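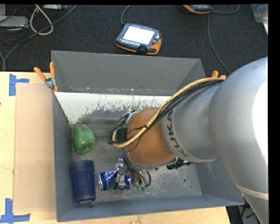
The gray bin on the table

Moving a rosemary that has outgrown its pot?
Flora Skinner
Apr 1, 2026

Hello everyone! I have a rosemary that I brought home from Skarnwood years ago, and it has gotten so big that it dries out almost as soon as I water it. I'd love to put it in the ground by the back fence, but the soil there is heavy clay and I'm scared of losing it (my mother gave it to me, so I'm a bit sentimental). Should I move it now or wait until October? And do I cut it back first?

Tibor Lengyel
Now is fine if your frosts are over. I moved mine in spring and it sulked for a month and then took off. The clay would worry me more than the date. Rosemary hates wet feet, so plant it on a mound - I made mine 40 cm high with plenty of grit mixed in - and water it well the day before you dig. Trim the soft tips if you like, but please don't cut into the bare brown wood, as it rarely grows back from there. And take 2 or 3 cuttings before you start! Then you still have your mother's plant whatever happens.

Gavin Skinner
just get a bigger pot. mine's been in one forever

Azadeh Shahbazi
I agree with Tibor about the mound. One small thing to add: if the roots are going round and round, tease the outer ones loose with your fingers before planting. I skipped that with a lavender once and it never really settled in.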